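Week 2 Handout: Writing Instructions People Will Follow

Okay, so last time we got as far as verbs and then ran out of clock. I'm picking up right where we stopped, and if you missed it, borrow notes from a neighbor before you read on.

Start every step with the thing I'm supposed to do. "Press," "turn," "wait," "call." When I get a sheet that opens with "It is recommended that the user should first ensure," I've already put it down and gone looking for a snack. You laugh, but most of you wrote a sentence like that in your first drafts (I have them here, I love them, we're fixing them).
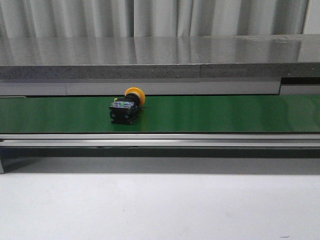 The second habit is one action per step. If there's an "and" in the middle, try splitting it. Sometimes the split looks silly, like "Lift the lid" and then "Look inside," and in that case go ahead and put it back together. What you're hunting for is the step that hides a second job near the end, where a tired reader will skip right over it. The Petridis coffee maker sheet we passed around in class does this in step 2: fill the tank, close the cover, and oh, by the way, take out the plastic plug. Guess which part everybody in the room missed!

Warnings go before the step they belong to. Please, please check this in your own drafts. A warning that comes after is just a comment on my bad day.

Naming things

Pick one name for each thing and stick with it. In English class they told you to vary your words, and for a short story that's lovely, but in a set of instructions "cover," "lid" and "top" sound like three different parts. I once spent a whole evening on a Camano bookshelf looking for a "rail" that had been called a "bar" on the page before. I was not a nice person by the end of it.

If a part has no common name, describe it by where it is or how it looks, then give it a name and use that name from then on. Keep a list while you write. Mine is usually on the back of an envelope.
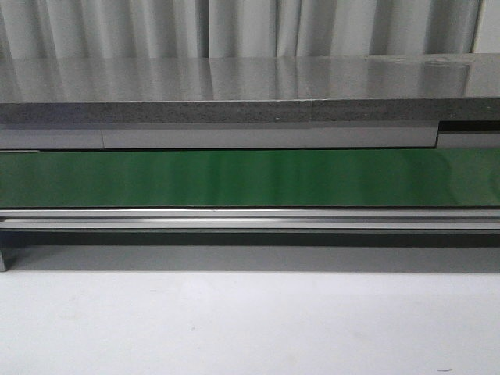 Describing a place is harder than describing a part, and it's where your drafts got wobbly. Readers need one fixed starting point, and then everything else gets placed from there. Say where the person is standing, too, or "left" means nothing. Take the gray countertop and the white curtain: "the curtain behind the counter" works fine if I'm facing it, but "the shiny area" could send me to the counter or to the curtain's reflection in it, so that one's no good. Go through your draft and circle every "near," "by" and "over there." Swap out as many as you can.

Testing your draft

Now the fun part. Hand your sheet to someone who has never done the task, and then be quiet. I mean it. You'll want to help, your hands will twitch, and you'll hear yourself say "well, what I meant was." Don't! Write down where they stop, where they flip back a page and where they make a face. Each of those is a spot to rewrite. 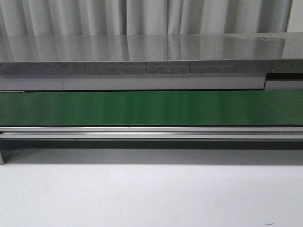 Two testers is enough for our purposes. With just one you can't tell a bad step from a distracted person, and past two you start begging strangers in the hallway. If both of them get stuck in the same place, fix that first and leave the commas for later.

For next time

Read the Tritent tent sheet and the Junduvitz bread recipe, both in the packet. Mark the verbs in each one. Then rewrite the worse of the two (I have my opinion, I'd like to hear yours) in 200 words or less. Titles don't count toward the limit, but warnings do.

Bring 2 printed copies, one for me and one for your partner to scribble on. Pencil is fine.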